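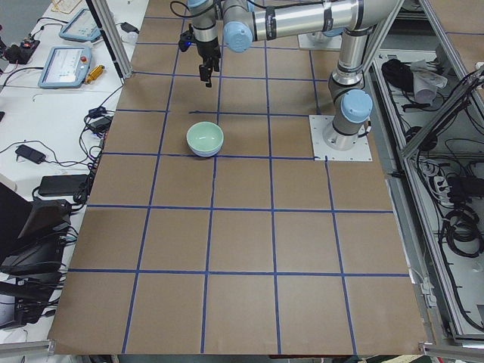 A pale green bowl on the taped grid

List Home | Threads | Authors | Search
Print this message | E-mail this message

From: Anisa Khoo
Date: 9/11/19
Re: Evero going free-to-play

Leopold Ruchti wrote:
> Wornitov says the gem shop will be cosmetic only, so I don't
> see the harm. Free means more players, and the guild
> servers could use them. They expect to switch in December.
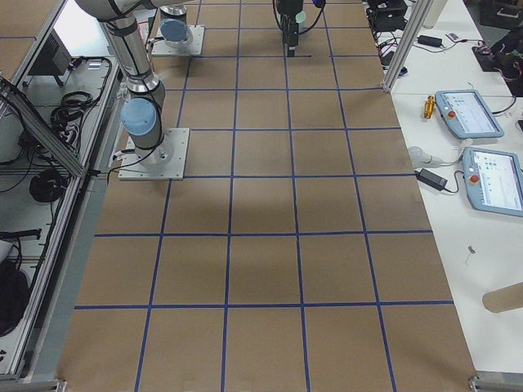 Mobile & Social Games

Leopold, I'd like to believe it. They said "cosmetic only" about Hida too, and within 2 patches you could buy extra stamina. I quit at level 225 when the wait for a dungeon key got longer than the dungeon.

Look at the price list Mamta posted. The big bundle is 939 gems, and the cheapest hat costs almost as much as the whole game did at launch. Who is that for? I doubt it's new players.

More players would be nice. But our guild is down to five regulars, and what drove the others off was lag and the broken auction house. I don't see either one in the patch notes.

If Wornitov puts the stamina promise in writing, I'll stick around. Until then I'm not linking a card to my account.

Anisa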